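Drawer trials – method review, Ridgeway lab

1. Ditton's claim
Two arms, 50 episodes, one drawer unit. The meeting doubted this shows much.
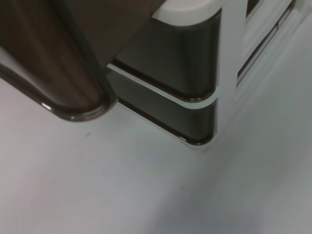 Who scores a trial? The operator, which several members disliked.

2. Wrist views
Blur was raised again. Labels on smeared footage were questioned.

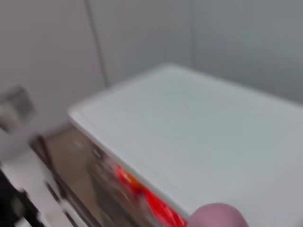 What is the sample size? 3,605 clips, all in one colour of plastic.

3. Head view
Kept as the reference – for now. 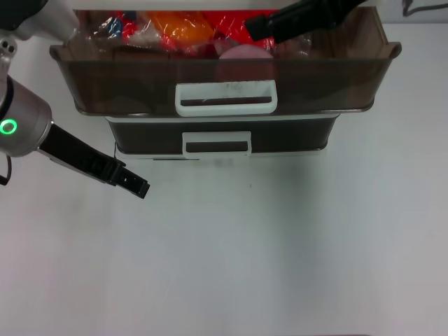 4. Next steps

Baseline to be rerun with blind scoring.

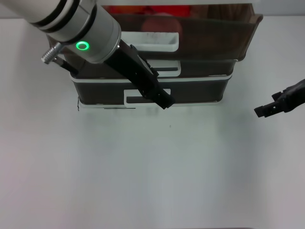 Farkport, January
Rerun due. No claim goes out before then.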